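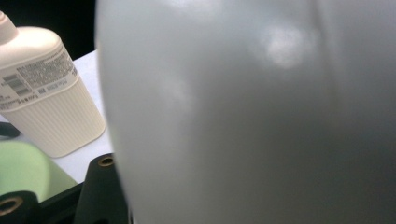 Relatório de progresso n.º 5
Projeto Utari: tratamento, descrição e acondicionamento do fundo cartográfico Reisinger
Entidade financiadora: Fundum
Entidade executora: Histdale, Arquivo e Documentação
Responsável técnico: Thibault Rolland
Data: 19 de junho de 2022

1. Âmbito

O presente relatório cobre os trabalhos executados desde a entrega do relatório n.º 4, em março. Incide sobre a descrição arquivística, a conservação e a digitalização do fundo Reisinger, composto por plantas cadastrais, cadernetas de campo e correspondência de agrimensores. A execução financeira segue em anexo próprio, no modelo da Fundum.

2. Descrição arquivística

Foram concluídos 332 registos ao nível do documento simples. Todos incluem título, datas extremas, escala, suporte, dimensões e autoria, quando identificada. Os registos foram validados por segunda leitura antes da importação para a base de dados.

A série das plantas de levantamento obrigou a rever o quadro de classificação. As folhas anteriores a 1848 estavam reunidas com as do levantamento subsequente, apesar de terem sido produzidas por serviços distintos e com sistemas de medida diferentes. Optou-se por criar duas subséries e manter a cota antiga como referência alternativa. Os instrumentos de pesquisa publicados que citam a cota antiga continuam, assim, utilizáveis.

Ficou por resolver a atribuição de autoria de 30 folhas sem assinatura. A comparação de caligrafias com as cadernetas de campo permitiu propor hipóteses para parte delas. Essas propostas constam do campo de notas e não do campo de autor, até confirmação.

3. Conservação

A limpeza mecânica a seco está terminada na primeira subsérie. Os principais danos registados são rasgões marginais, vincos de dobragem antiga e oxidação localizada das tintas ferrogálicas. Os rasgões foram consolidados com papel japonês e cola de amido de trigo. Nas folhas com tinta instável não se aplicou qualquer tratamento aquoso.

As folhas entreteladas a linho apresentam destacamento parcial da tela. O plano inicial previa a remoção integral do entretelamento. Os ensaios feitos em duas folhas mostraram migração do adesivo original para o papel durante a remoção, pelo que se propõe limitar a intervenção à fixação dos bordos. A alteração reduz as horas de conservação previstas e carece de aprovação da Fundum (ver ponto 6).

O acondicionamento definitivo prossegue em pastas de papel sem ácido, em armários horizontais. O formato maior das pastas foi entregue com atraso pelo fornecedor e as folhas correspondentes permanecem em acondicionamento provisório.

4. Digitalização

A captura da primeira subsérie está concluída. Os ficheiros matriz são guardados em TIFF sem compressão, com perfil de cor incorporado e soma de verificação individual. O controlo de qualidade detetou desvio de cor num lote, imputado a uma calibração incorreta da iluminação. O lote foi repetido e os ficheiros rejeitados foram eliminados do repositório.

A georreferenciação ainda não foi iniciada. Depende da seleção dos pontos de controlo, que será feita sobre a segunda subsérie, de escala mais uniforme.

5. Desvios ao cronograma

Regista-se um atraso de cinco semanas no acondicionamento, decorrente da entrega tardia das pastas. A descrição decorre dentro do prazo. A digitalização está adiantada face ao previsto, mesmo contando com a repetição do lote referido no ponto anterior. A data final do projeto mantém-se.

6. Decisões solicitadas à Fundum

a) Aprovação da intervenção limitada nas folhas entreteladas.
b) Transferência das horas de conservação libertadas para a descrição da correspondência.
c) Confirmação do modelo de licença a aplicar às imagens de consulta pública.

7. Trabalhos do próximo período

Descrição da segunda subsérie e início da correspondência. Conclusão do acondicionamento dos grandes formatos. Seleção dos pontos de controlo e teste de georreferenciação numa amostra de folhas contíguas. O relatório n.º 6 incluirá o inventário provisório das cadernetas de campo.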